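Zeltirau open-top storage bin, gray – review after a couple months

Posted by Celina Wilczyńska
March 22, 2025

Quick one because I'm supposed to be packing orders. Got asked twice which bins I use on the work table and whether I'd buy them again. Short answer yes, with grumbles. Long answer below.

Bought the Zeltirau gray bin in January. One first, then three more two weeks later. Before that I had the Menar ones, the clear kind with the clip lids, and before that cardboard boxes with the tops cut off, which I don't reccomend to anyone past the age of 20.

What it is: a plain rectangular box. No lid, no dividers, no wheels. Matte gray plastic, molded in one piece. You put things in it. Mine says it holds 18 liters on the sticker, and that feels right. Takes a decent pile of small odd parts and still leaves room to get your hand round them.

What I use it for: the mixed stuff. Everything that comes off a shelf and doesn't have a home yet. Blocks, offcuts, bits of wire, returns, the thing that fell off the other thing. I tip it all in, work through it during the day, try to have the bottom showing by dinner. Some days I get there.

The good.

No lid. Sounds like a downside, isn't for me. With the Menar boxes I spent half my life hunting for the lid or setting it down on top of something I needed. Open top, reach in, grab, done.

The color. Gray is boring but small things show up on it. Light things especially. In the clear boxes I could never see anything against the table behind. Dark screws are another matter, those vanish, keep a flashlight handy.

It stays put. I have a light wood table with not much grip to it and the bin doesn't slide around when I'm digging through one side. The old ones skated all over. First week with these I kept bracing the box with my left hand out of habit.

Strength. Eva next door borrowed one to haul wet soil and brought it back with zero damage, just filthy. Hosed out fine. I have also stood on one upside down to reach the top shelf. Don't do that. But it held.

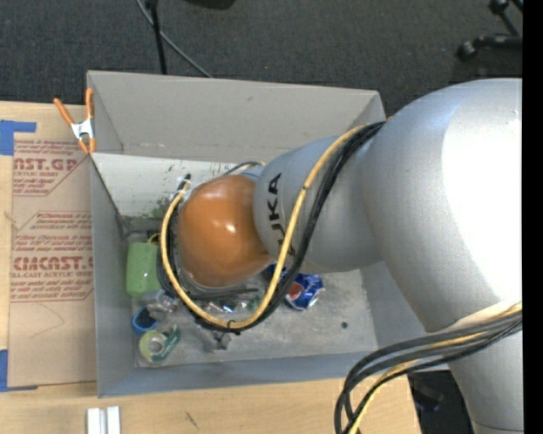 Ok the not so good.

Scuffs. Matte finish picks up marks like nobody's business, and the floor of the bin is worst. Anything metal you drag across it leaves a line, and pale stuff leaves a smear that dish soap won't shift. I tried baking soda and a sponge, got maybe half of it off, then gave up. It's a work bin, I don't care that much. If you want something for a living room shelf, get fabric or whatever.

Sloped walls. They lean in toward the bottom, so you get less floor than you'd think from looking at the rim. Flat things won't sit snug against the side. Tall blocks end up leaning. Measure the base before you order, NOT the top. The listing only gives the top, which annoyed me enough to write to them. Got a polite reply, listing is still the same.

Stacking. Empty they nest great. Too great – I had two stuck together that needed a butter knife and some swearing. Put a strip of cardboard between them and you'll be fine. Full, they don't stack at all without a board on top.

Corners. The inside corners are rounded just enough that washers and little springs roll into them and hide. A soft paint brush gets them out. Fingernails don't.

No handles to speak of. You lift by the rim. Fine at half full, mean on the fingers when it's loaded. The cheaper Menar had proper cutouts on the short ends and I do miss those.

Tips if you get one: don't fill past two thirds, you just end up digging. Put the tall stuff along a side wall first so it isn't falling over on the rest. Loose wire goes in a bag, otherwise it hooks onto everything and you pull up half the bin with it. And wipe the thing before it goes back on the shelf, dust sticks to that finish.

Somebody in the comments on my last review asked about using it for sports gear. My brother keeps his old Mizuno glove and a heap of baseballs in one and says its fine. Cleats will chew up the bottom tho.

Would I buy again? Already did, see above. Still using all four every day and none of them has cracked. If they ever add handles I'll swap the lot. For a plain box that sits on a table and takes a beating it does the job, and I've stopped shopping for bins.

Four stars. One off for the base measurement thing, fix your listing please.

Label maker review is next, when I find the label maker.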